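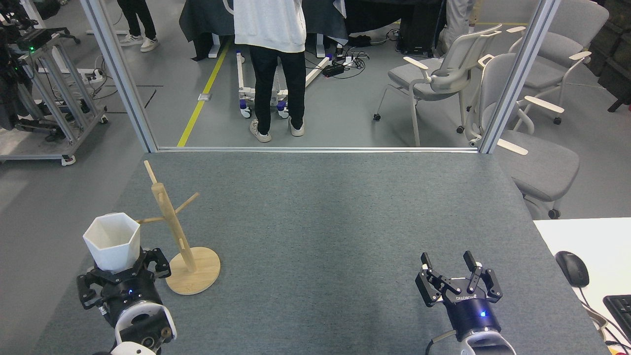
Wanted: people who clear, wash and stack for a living, to tell us what the machines get wrong

Two arms, a mug tree and a white cup. That is the sort of job the suppliers like to show, and a fair number of catering managers have now been shown it. We would like to hear from the people who do the same job with a queue at the counter and a full trolley behind them.

Czarnecka is a small research office in Benville. We look at what happens to jobs when equipment is brought in, and we are paid to write it down whether or not the buyer likes it. For this study we are following Handero, a two-armed system meant for staff kitchens and canteens, which Trukov wants to put into its own workplaces from September. Trukov is paying for the study. It will see the report on the same day as everyone who took part, and it has agreed in writing that it can't ask for changes other than corrections of fact.

We have read the sales material. It says the system will "free up" kitchen staff. We have read that phrase before, about other machines, and would like to know what people were freed up to do and whether their hours stayed the same. At the last site we studied, the answer was that they stood next to the machine and sorted out whatever it had dropped – on fewer hours and a lower grade.

Who we want

19 people who work, or have worked in the past five years, in one of these jobs:

– canteen or kitchen assistant
– pot wash, clearing or trolley work
– hospital or care home catering
– office cleaning where cups and kitchens are part of the round
– supervisor of any of the above (we have kept a few places only)

You do not need to know anything about robots. You do not need to be in favour of them either, and you won't be asked to sign anything saying you are. If you work for Trukov you may apply. Your manager will not be told by us that you have.

What you would do

Come to Benville for two sessions of half a day each. In the first you do ordinary kitchen tasks at your own pace while one of us takes notes: hanging cups, emptying racks, wiping down, putting things back where the next shift expects to find them. In the second you watch the arms try the same tasks, stop them whenever you like and say what you would have done. We expect you to stop them often.

Afterwards there is an interview, up to an hour, by phone or in person. We will ask about breakages, sore wrists, who gets blamed, how shifts are covered, and which parts of the work you would happily hand over. Some people have told us they would give away the pot wash tomorrow. Others say it is the only quiet part of the day. Both kinds of answer are useful.

Your notes and interview will be used for the report and for nothing else. They will not be used to train the system, and we have refused a request on that point.

Pay

You are paid for your time at the same rate whatever your present job pays, plus travel and any childcare you can show a receipt for. The whole budget for travel and care is 2,000, so tell us early if you are coming a long way. If you drop out after the first session you keep the money for it.

How to apply

Write or ring, no CV. Tell us what you do, how long you have done it, and one thing about the work that a visitor would miss. Ask for Teodor Laskowska, who runs the study and will reply within 10 working days. If you would rather speak to someone first, say so and leave a number.

Places will be filled by job type, so a late application from a hospital kitchen may still get in when the office cleaners are full.

Shared 10 times

Last updated: 2026-05-14

© Czarnecka, Benville | Contact | Back to top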